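Masking the robot out of its own pictures
Speaker notes, Friday afternoon session

Slide 1. Title
Say name, say Rement, say that Jae-hoon Cho wrote most of the mask code and will take the hard questions. Talk is 20 minutes with questions after. Keep moving.

Slide 2. What we were trying to do
We run a perception stack that takes wrist camera images and gives the planner a list of obstacles. The planner is Kireck, which we didn't write. Kireck wants a depth map and a confidence for every pixel. If we hand it something close to the camera with high confidence, it stops the arm. It's right to do that.
The trouble is that the closest thing to a wrist camera is usually the wrist.

Slide 3. First attempt
We drew a mask by hand. One person opened one image, painted over the hardware, saved a PNG. It took ten minutes to make and lasted until somebody changed a bracket. After that the mask covered the wrong pixels and the planner saw an obstacle that moved with the arm wherever the arm went.
Ask the room who has done this. Wait for hands.

Slide 4. Second attempt
Render the mask from the robot model. Load the URDF, put a virtual camera where the calibration says the camera is, draw every link, grow the edges by a few pixels. This is the textbook answer and we still use it for the arm links.
It fails on anything missing from the model. Cables, adapters, tape, small brackets. It also fails when the calibration is stale, and ours was stale for most of August.

Slide 5. What we run now
Learn the mask from the images. Move the arm through a set of poses, record 600 images, and look for pixels that don't change when everything else does. Hardware fixed to the camera stays put. Background moves.
Per pixel we keep a running mean and variance of the gradient direction. We tried raw intensity first. Lighting changes broke it, mainly on shiny rims, where the highlight slides as the arm turns. Gradient direction is steadier.
Show the variance map here and let it sit for a moment before clicking.

Slide 6. Problems with that
Plain dark surfaces have no gradient to speak of, so the variance map has holes in the middle of large smooth parts. We fill from the outline in. If the outline isn't closed we fall back to the rendered mask for that region and log a warning.
Moving fingers aren't fixed to the camera. Those get a separate mask for each of 7 opening widths, and we interpolate.
Blur is the other one. When an image is soft, gradients spread and the outline gets fat. The mask then eats real background next to the tool, where you most want to see.

Slide 7. Focus gate
We compute a sharpness score in three bands of the image, top, middle and bottom, and don't use a single score for the whole thing. A single score gets fooled. Floor with a strong pattern can score well when everything nearer is soft, and the reverse happens with a plain wall behind a sharp part.
If the band with the tool in it scores low, the image is left out of the mask update. It still goes to the planner, with lower confidence.

Slide 8. Wrist views
Three black prongs and a dark rounded housing above them. Floor in the first, tabletop and wall in the second. Ask which one the gate should let into the update, going by the prongs.
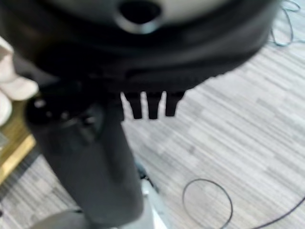
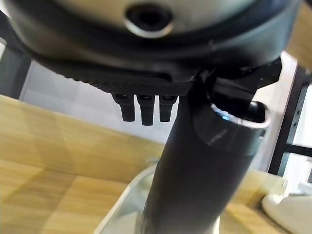 Slide 9. Tooling
All of this sits behind one command, gridby. Gridby records the sweep, builds the mask, compares it with the last one, and refuses to install it if too many pixels changed. You can override the refusal, but it writes your name in the log. Tavion Marchetti added that after we lost a morning to a bad mask.
Demo if there's time. If the wifi is bad, skip to the recorded run. It's in the Balogun folder on the desktop.

Slide 10. Still open
Clear plastic. Background shows through it, so the pixels are neither fixed nor free, and the variance lands right at the threshold. We mark them as unknown for now and Kireck treats unknown as occupied. That costs reach near the tool.
Drift between sweeps. We re-run by hand and would like to trigger it from the logs.
Take questions. If somebody asks about training a segmentation network, we did try one, and Jae-hoon has the plots in the backup slides.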